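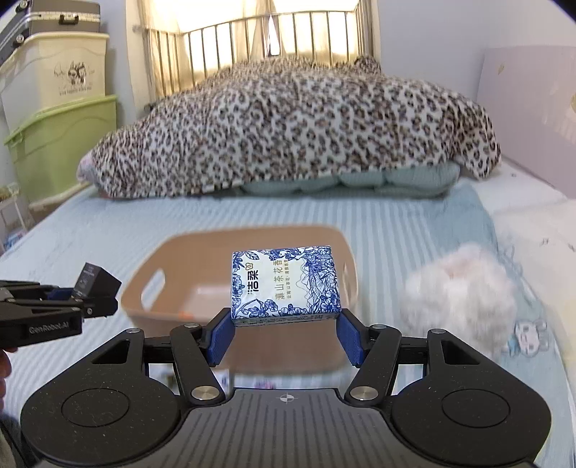
Search this book Go Advanced search

Chapter 8
Small Items Kept On and Near the Bed

8.1 Scope of the chapter

Chapter 7 dealt with the bed as a piece of furniture: the frame, the headboard, the mattress and the space needed to walk past them. This chapter deals with what collects on top. In most homes the bed is also a seat, a folding table and a holding area for things on their way to somewhere else. A packet of tissues, a soft toy, an extra pillow and a small basket may all share the surface with the bedding at the same time.

The term "bed load" is used here for every item resting on the mattress other than the fitted sheet. It is divided into two classes. Class A covers bedding proper: pillows, quilts, comforters and blankets. Class B covers loose items, which are further split into soft goods (plush toys, cushions, clothing) and small goods (packets, chargers, books, hair ties).

8.2 Why small goods are treated separately

Soft goods stay visible when a comforter is pulled over them, as they leave a raised shape. Small goods do not. A pocket packet of tissues lies nearly flat and can pass under a heaped comforter or into the gap behind a pillow without leaving any sign. In the Drallen household survey, which covered 300 bedrooms, tissues were the small item most often reported as lost in the bedding.

A patterned comforter makes the problem worse. Spots and other dense prints hide the outline of a small object, while a plain or lightly striped sheet shows it clearly. Sorting should therefore be done on the sheet, with the comforter folded back toward the headboard.

8.3 The bedside basket

The usual container for small goods is a shallow open basket. Tomić recommends a basket with cut-out handles, so that it can be lifted off the bed with one hand while the sheet is being changed. The Ellent method uses 2 baskets, one for items that stay in the bedroom and one for items that leave it.

The basket should be filled to no more than some 70 percent of its depth. Above that level, light packets tend to slide over the rim when the mattress is pressed down nearby. Flat packets are stored on edge, printed face outward – the Pikis system calls this "filing" – and small hard objects go at the bottom.

8.4 Terms used in this chapter

Clearing: removal of all Class B items before the bed is made.
Staging: short-term placement of items on the sheet for sorting.
Return: placement of an item in its permanent location after staging.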